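Tag der offenen Tür bei Cendine: Wann räumt endlich jemand anders die Küche auf?

Am 24. September 2020 hatte Cendine in Skivham geladen, und wer sich früh genug angemeldet hatte, durfte zwei Stunden lang zusehen, wie Maschinen Hausarbeit lernen. Ich war mit großen Erwartungen angereist. Bei mir zu Hause stand noch das Geschirr vom Vorabend. Geübt wird in einer Küche, die es nur im Rechner gibt, was den Vorteil hat, dass man die Scherben nicht zusammenfegen muss. 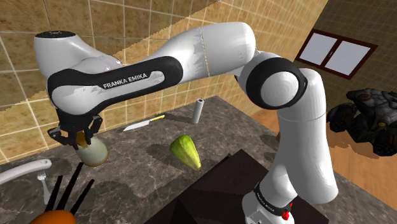 Küchendienst in der Simulation, mit Arm auf der Marmorplatte und Obst in Reichweite.
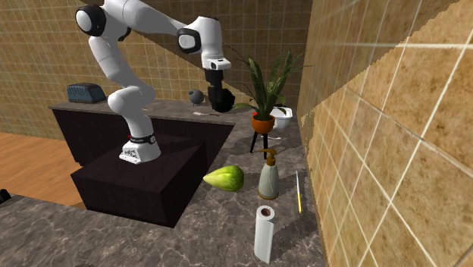 Édgar Chávez, der die Führung machte, nennt das Programm »Ccori« und spricht davon wie andere Leute von einem begabten, aber faulen Neffen. Einzelne Gegenstände greifen und woanders abstellen, das gehe inzwischen ganz ordentlich. In der laufenden Versuchsreihe habe man 101 Durchgänge ausgewertet, bei 70 sei das Ding dort gelandet, wo es hinsollte. Und die übrigen? »Die sind auch irgendwo gelandet«, sagte Chávez.

Ein Herr in der zweiten Reihe wollte wissen, ob so ein Arm auch Fenster putzt. Nein. Betten beziehen? Auch nicht. Spülmaschine ausräumen? Da wurde Chávez vorsichtig und redete von Tellern, die zu eng stehen, und von Gläsern, deren Stiel kein Greifer leiden kann. Ich habe volles Verständnis, mir geht es mit den Gläsern ähnlich — nur gibt mir dafür keiner Fördergeld.

Nach der Pause ging es um den Verkaufsraum. Sidmont, eine kleine Ladenkette, möchte abends die Regale einräumen lassen und führt 3195 verschiedene Artikel. Geübt wurde bisher mit einem Bruchteil davon. Netzbeutel mit Zwiebeln hat man vorläufig zurückgestellt, Chipstüten ebenfalls. Im Dezember soll es einen ersten Versuch in einer echten Filiale geben, nach Ladenschluss und ohne Kundschaft.

Der Kaffee kam übrigens aus der Thermoskanne und wurde von Hand eingeschenkt. Die Brötchen waren gut, Parkplätze gibt es hinter dem Gebäude, man muss allerdings einmal ganz herumfahren. Zu Hause habe ich dann abgewaschen.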